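Brivov two-finger gripper: open day demo notes and booking

Home > Grippers > Two-finger > Brivov

Product code 1901
In stock at the Pavlović workshop
Demo sessions: by appointment, next open day Thu 17 August

I've been selling small grippers for a good while now and I still think the best way to choose one is to come and stand next to it. Spec sheets are fine for the bolt pattern and the cable length, but they won't tell you how a pair of fingers gets on with something floppy, and floppy is what most of you ring me up about. Bags, pouches, sleeves, socks, the lot! So this page is half product page and half write-up of our June open day, when we had the Brivov running most of the day on ordinary soft things.

If you only want the numbers, scroll down. If you'd like the long version, put the kettle on.

The June visit

We held it in the front room at Pavlović, the one with the wooden floor, and kept it small on purpose. I've been to the big shows and you end up watching over somebody's shoulder from three rows back. I'd much sooner have a handful of people who can lean in, ask for the same pick again and argue with me about finger angle (which they did, all afternoon, and I loved it).

We didn't use test blocks. Everyone's gripper looks brilliant on a test block. I asked people to think of the things that give them grief at work and we went for everyday equivalents, soft items with a bit of give, a seam to catch and a print on them so you can see how the fabric moves when it's pulled. A Soap & Glory cosmetic pouch did a lot of the hard graft. It's a good honest test piece, because the piping round the edge is stiffer than the panels and the fingers can go for either.

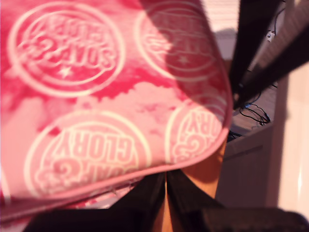
Can it hold a soft pouch by the edge without crushing what's inside?
It depends on how you set the closing force, and for soft goods I start at the bottom of the range and creep up. A light pinch near a seam will usually carry an empty or half-full pouch quite happily. For anything breakable inside, bring the thing along and we'll try it before you spend a penny.

The fingers are matt black, long and fairly slim, and they come down to a narrow tip. That shape was the thing people asked about most. A wide flat pad is lovely for boxes but it tends to shove a bag along the table before it gets hold of it. With a tapered tip you can get in beside the edge first and then close. You lose a little contact area, I won't pretend otherwise, and if all you ever lift is cartons then have a look at the Sondetti instead, it's cheaper and it'll suit you better.

A few other things that came up on the day, in no special order:

Noise. It's quiet. We could chat over it.

Cables. One visitor wanted to know if there's a tidier way to run them than the way I do it. There is! The clip kit is listed further down and I really ought to use it myself.

Lighting. That room gets strong sun through the blinds and it moves round during the afternoon. If you're running a camera with your gripper, come at the time of day that worries you most and see how your software copes with shadows and bright patches. Two of our visitors did exactly that and stayed until closing.

Printed fabric. Busy patterns are a pain for some vision set-ups, and a repeating logo is about as busy as it gets. The gripper doesn't care, of course, but your camera might, so it's worth bringing the real product with its real print and not a plain sample.

Zips. Everybody wants to know about zips. A small metal pull is a fiddly target and the approach matters more than the force. Come in too high and you pinch air, come in too low and you're scraping the table. I spent ages on this with one chap who packs wash bags and we tried all sorts of angles. My own habit is to line the fingers up over the pull, drop slowly and close late. Yours might be different, and if you find something that works better I'd like to hear it.

We used a wooden table top for the surface work, knots and all. I like it better than a shiny bench for this sort of demo. Fabric doesn't skate about quite so much, and it's closer to what people have at home or in a small workshop. 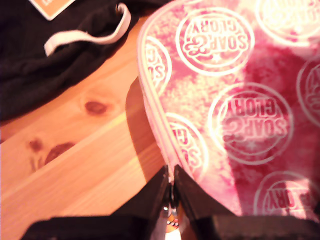
SPECIFICATIONS AND OPTIONS

Brivov two-finger gripper, standard black fingers
Opening: 100 mm
Weight: 467 g without cable
Closing force: adjustable in 10 steps
Mounting: Vargate plate included, other plates to order
In the box: gripper, one pair of fingers, mounting plate, cable, hex key, printed set-up sheet

Optional extras
Spare fingers (pair)
Soft tip covers
Cable clip kit
Longer cable

A word on the Vargate plate, as I get emails. It fits straight on to the older arms we sell as well as the current ones. If yours came from somewhere else, send me a photo of the wrist end with a ruler next to it and I'll tell you what you need. Please don't drill the plate. Somebody did.

Soft tip covers are worth having if you handle anything glossy. On fabric I leave them off, I find the bare tips slide in next to a seam more easily.

Delivery is normally about 10 working days. If you need it sooner, ask, as I sometimes have a demo unit I can let go at a reduced price once an open day is out of the way.

COMING TO THE NEXT ONE

Same room, same set-up, doors open mid-morning and there'll be tea. It's free but do book, the room fills up quickly. Use the form on the contact page and tell me what you want to pick up, how big it is and what it's sitting on when you pick it up. Bring two or three of the item if you can, ideally one that's a bit battered. New stock always behaves itself and the tatty one is where you learn something.

You can have a go at driving it yourself. No experience needed, I'll sit with you for the first few picks and then leave you to it.

Can't make it? I do one-to-one sessions most weeks, or you can post me a sample and I'll try it and write back with what I found. Please put your name in the parcel, I have a drawer of mystery socks.

Related items: Sondetti wide-pad gripper / Vargate mounting plates / Cable clip kit / Soft tip covers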